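Manipulation Group: Simulation Track Update

The manipulation group of the Dandik Robotics Club has moved its summer work entirely into the simulator. The physical arm stays in the Gatchalian building until access is restored, and the bench schedule is suspended through August. Members who had signed up for bench time have been moved to the simulation track and do not need to register again.

The current assignment is the handled-object task. A two-finger gripper has to approach a table, line up with a handle, close on it, and lift. Scoring is on the lift only, but the approach gets most of the debugging time. Each student writes the approach controller and the grasp trigger. The physics settings and the table model are shared and should not be edited locally.

The wrist view is the main input for this assignment.

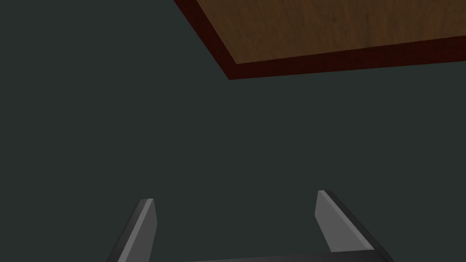

Wrist view in the simulator, gripper open, with part of a wooden panel at upper right.

The first batch was run on the Wivari controller, which is the plain waypoint version kept as a baseline. It completed 168 episodes, with 80 lifts. The second batch used Nunon, the version that corrects its heading from the wrist view on every step. It completed 154 episodes, with 25 failed lifts. The two batches did not use the same set of start poses, so the numbers should not be compared directly. A matched run is planned once the start pose file is frozen.

Most of the failures logged so far fall into two groups. In the first, the gripper comes down with its fingers rotated relative to the handle, and one fingertip lands on top of it. In the second, the fingers are placed correctly but the trigger fires early and the handle slips during the lift. The first group is a heading problem and belongs in the approach code. The second is a threshold problem, and the default value in the template is too low for thick handles.
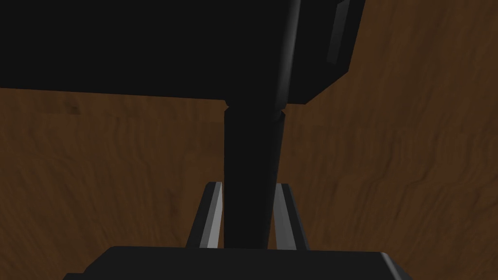

Students working on the trigger should log finger position and contact force at every step and keep the log with the episode number. A lift result alone is not enough to tell the two kinds of failure apart. Several submissions came in without force logs and have been sent back.

Two changes to the template were merged on June 22, 2020. The gripper now opens fully at reset, and the episode timer starts at the first motion command instead of at load. Anyone with an older copy should pull the new one before running more episodes. Results from the old timer will not be accepted for the matched run.

Questions about the template go to the group mailing list, with the log file attached.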